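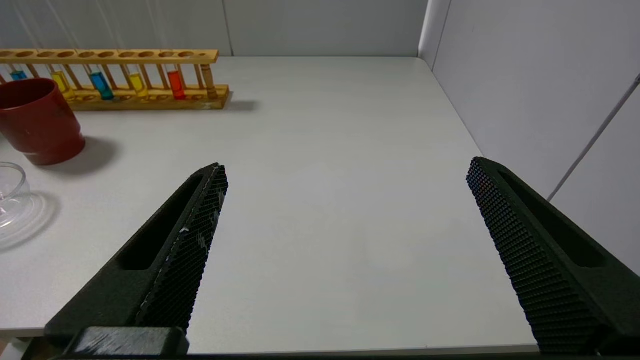

What should I budget for first when buying a small robot arm for a home workshop?
The bench and the gripper. People spend everything on the arm and then stand it on a table that wobbles, with fingers that won't hold what they need held. Put money aside for both before you compare arms.

Buying an arm for bench work: tips on cost and planning

Write down the job before you look at prices. "Lifting test tubes out of a rack and putting them back" is a job. "Helping in the workshop" isn't, and you will overspend on it.

Set a ceiling and keep to it. Mine was 2,000, in pounds, for everything on the bench. The gripper kit from Tokarz took 269 of that and the bench, panels and fixings took 372. What was left had to cover the arm, cables and spares.

Check the finger pads. A fine raised grid gives a rounded surface something to sit against. Pads pick up scuffs, so ask what a replacement pair costs and whether you can fit them yourself.

Measure the widest thing you will pick up and the narrowest. Take both figures to the seller. 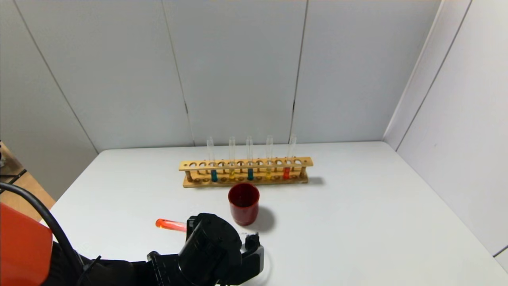
Written by the workshop editor, Fivard Home and Bench

Buy cheap items to practise on. A wooden rack, a plastic cup and a handful of tubes cost very little next to the arm. Use water with food colouring in it while you are learning, and keep a cloth within reach.

Plan the cable run early. Cable needs enough slack for the arm to reach the far side of the table and not so much that it drags through your glassware. Tie it at the joints, move the arm by hand through its full reach with the power off, then tie it again where it pulled.

Choose a pale, plain worktop if you are using cameras. Dark tubs and bright liquids are easy to pick out against it. Avoid anything with a high shine.

Leave room at the sides. I allow five hand widths between the rack and the nearest wall.
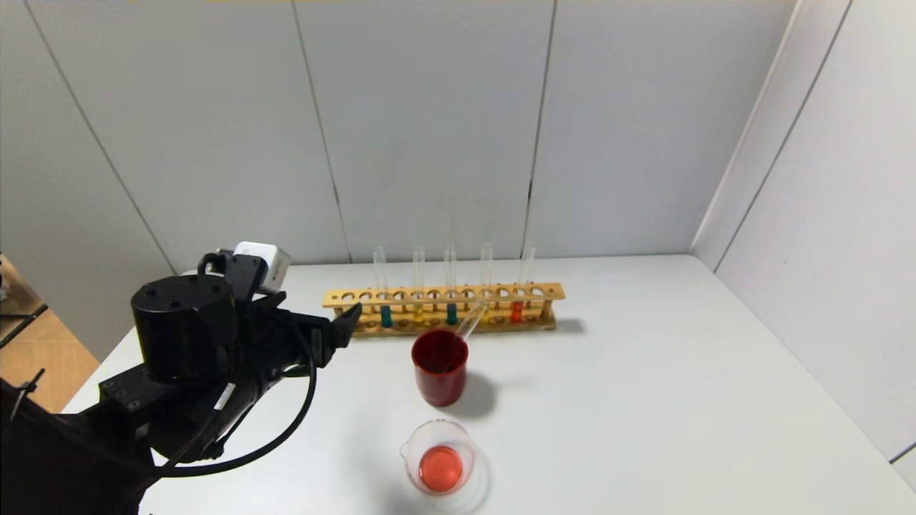 Is it worth paying extra for a camera on the arm?
It depends on how exact the work is. For moving boxes, one camera over the bench will do. For thin glass, a second one near the wrist is money well spent, and it is easier to order it with the arm than to find a bracket for it later.

Ask about delivery of parts. Ondeck quoted me a Wednesday for small orders and Nilala wanted a month. A cheaper arm that sits idle waiting for a bracket is poor value.

Keep a spares tin. Mine has bolts, cable ties, two finger pads and a fuse.

Buy more glassware than you need. Beakers with a spout are handy for pouring back what you have used. 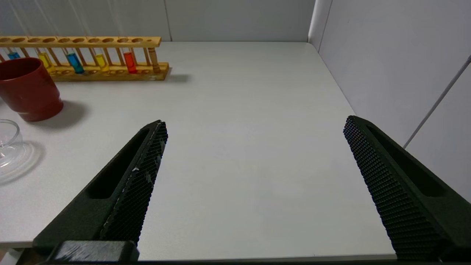 Gripper open, with the rack at the back left of the table.

Second-hand arms are fine if you can see one running first. Listen at each joint, check the bolt holes for stripped threads and ask for the original power supply. Without it, knock the price of a new one off your offer.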